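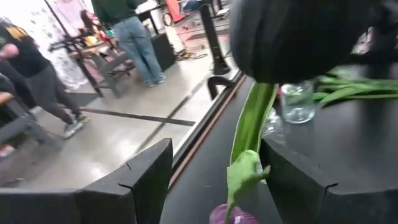
Figure 2. Purple tulip, glass jar and cut stems at the work table.

4.2 Arranging the tulips

Before you start, have the jar, the stems and a pair of clean shears on the table. Keep the Oltar flower food within reach.

1. Rinse the jar and dry the outside.
2. Fill the jar one-third full with cold water. Tulips need less water than roses.
3. Add 2 level scoops of flower food and stir until clear.
4. Lay the bunch flat, with all the stems pointing the same way.
5. Pull off any leaf that would sit below the water line. Leave the upper leaves on.
6. Trim each stem at a slant.
7. Put the tallest stem in first and lean it against the rim. Add the others one at a time, turning the jar as you go.

Note: Tulips keep growing after they are cut. Trim them again after 2 days and change the water.

Note: Stems that have gone soft can be wrapped in paper and stood in cold water for an hour before step 6.

CAUTION: Do not lift a filled jar by the rim.

CAUTION: Tulip sap can irritate the skin. Wash your hands when you finish. Wipe up spilled water before anyone walks past the table.

For daffodils, see section 4.3.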